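Local History > Politics > Clendthorpe By-Election FAQ

The Clendthorpe by-election: your questions

13 August 2021, by the Clendthorpe Notebook

I get more post about this by-election than anything else on the site, so I've pulled the usual questions together in one place.

What was it all about, then?

A bus depot, mostly! The council wanted to sell the old depot to Movex, a haulage firm, and the councillor for the harbour ward had voted for the sale without mentioning that he owned a share in the yard next door. The local paper printed the land registry entry on its front page and he resigned a week later, still insisting he'd simply forgotten (I have my own views on that).

Who won?

The independent, with 699 votes. The former councillor's party came second on 299, in a ward they'd held for 21 years. I've seen other totals quoted online, but I copied mine from the declaration sheet pinned up in the library, spelling mistakes and all.

Did he break the law?

Not as far as anyone ever proved. The standards hearing found he should have declared his interest and told him to apologise in writing. The letter was four lines long and he spelt the ward's name wrong. There was talk of a police inquiry, but I've never found any record of one being opened, and I've looked pretty hard.

Why do people call it the Ovano business?

Ovano was the café on the front where the buyers and a few councillors met for lunch before the vote. There was nothing secret about it, half the town walked past the window, but once the receipt got out (7 lunches, all on one bill) the name stuck. The café itself did nothing wrong and I always feel a bit sorry for the owners.

And where does Ruangrit come in?

Ruangrit was the surveying firm that valued the depot. Their first figure was a good deal higher than the one put to the council, and I still can't say for certain who asked for the second valuation. The minutes just say "revised advice received", which could mean anything. If you worked there at the time, please do write to me!
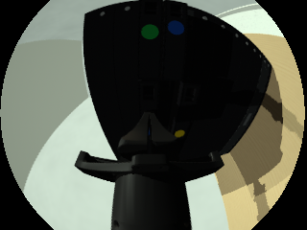
Two coloured discs on a large black shape, computer render.

What happened to the depot?

The sale fell through in October and the buses carried on using it. It's been repainted and has a new roof over the washing bay, and that's your lot.

Can I read the papers myself?

You can. The minutes are in the library's local studies room, second cabinet along, and you don't need an appointment. The letters pages from the paper are on film, so take your reading glasses and a bit of patience. They're much more fun than the minutes.

Related pages
The night the count was held twice
How ward boundaries are drawn
Harbour ward councillors, a full list
Old election posters: send us yours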